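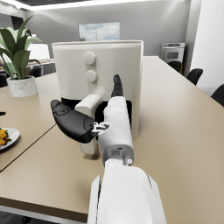

A simulated kitchen run, with the hand in front of the air fryer drawer.

Revised rules for simulated kitchen tasks

The revised house rules for simulated kitchen work take effect in November. They replace the page that has been pinned in the Drudbridge lab since the first countertop tasks were built, and they apply to everyone who sets up, drives or reviews a run, including visitors from Felow and Plesier. The full text is on the shared drive. What follows is a summary of the parts that change daily work.

The reason for the revision is a review that Wael Cherkaoui carried out over the summer. He went through 541 recorded runs and marked the ones he would not have accepted under the old rules if he had read them strictly. There were 52. Most had nothing wrong with the robot model itself. The start pose was missing from the log, or the task sentence had been changed halfway through a batch, or two reviewers had used different ideas of what counts as a closed drawer.

Start of a run. Both hands must be clear of every object before recording begins. Clear means no contact in the physics log, whatever it looks like on screen. A fingertip that overlaps a handle in one view may be well short of it in another, so the operator checks the front view and the overhead view before pressing start. If the two views leave any doubt, the log decides.

Task sentences. Each batch has one sentence, written before the first run and not edited afterward. It names the object, the action and the end state. "Use the air fryer" is no longer accepted. "Pull the air fryer drawer open by its handle until it stops" is fine. If the sentence turns out to be wrong, close the batch and open a new one — do not fix it in place.

Drawers and handles. The hand should move along the line the drawer travels. Pulling from the side often works in simulation, where the appliance may be fixed to the table, and would drag a real one across the counter. Runs like that used to be passed if the drawer opened. They will now be marked "opened, off line" and kept out of the main set. Pushing a drawer shut with the back of the hand is allowed only if the task sentence says so.

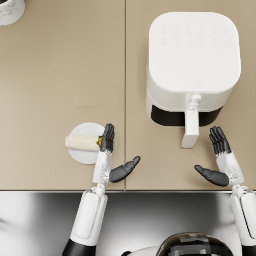 Two-handed work has its own section for the first time. Thumbs are the main concern, as they stick out farthest and tend to meet in the middle when both arms reach forward. The operator should keep one hand still while the other makes contact, unless the task needs both at once. A collision between the hands ends the run, even a light one. Save it with the tag "self contact" and start again from the home pose.

Food. Soft items such as wraps are to be held from both sides or supported from below. Fingers passing through the surface of the food by more than 3 millimeters is a fail. The simulator will sometimes let this happen without any complaint, so reviewers need to step through the contact slowly at least once. Plates may slide. They may not leave the counter.

Appliance settings. Knobs and printed icons on our models do not all have a function behind them. The model sheet lists which ones do. Please don't write a task around a control that is only there for looks, and don't mark a run as a success on the basis that a knob was touched.

Review. Every batch gets a second reviewer who did not drive any of the runs in it. The second reviewer reads the task sentence first, then watches at normal speed, then checks the log. Where the two reviewers disagree, the run goes to Wael and stays out of the set until he has looked at it. He expects to clear these once a week.

Moving to hardware. No task goes from simulation to the physical arms on the strength of a success rate alone. The batch needs 21 accepted runs with objects placed in different spots, plus a written note on what the simulation leaves out: friction at the drawer, the weight of what is inside, heat. The heat note is required for any cooking appliance, including when the plan is to run it unplugged.

The team at Cârstea has asked us to line up our tags with theirs so that batches can be exchanged. Most already match. "Self contact" and "opened, off line" are new on our side, and they have agreed to add both. Their tag "near miss" has no match here yet and will be dealt with separately.

Older batches will not be reviewed again unless someone needs them for a new project. In that case whoever wants the data does the checking, using the new form.

Comments on the wording go to Wael Cherkaoui. Send the section heading and the change you would like, please, and not a marked-up copy of the whole file.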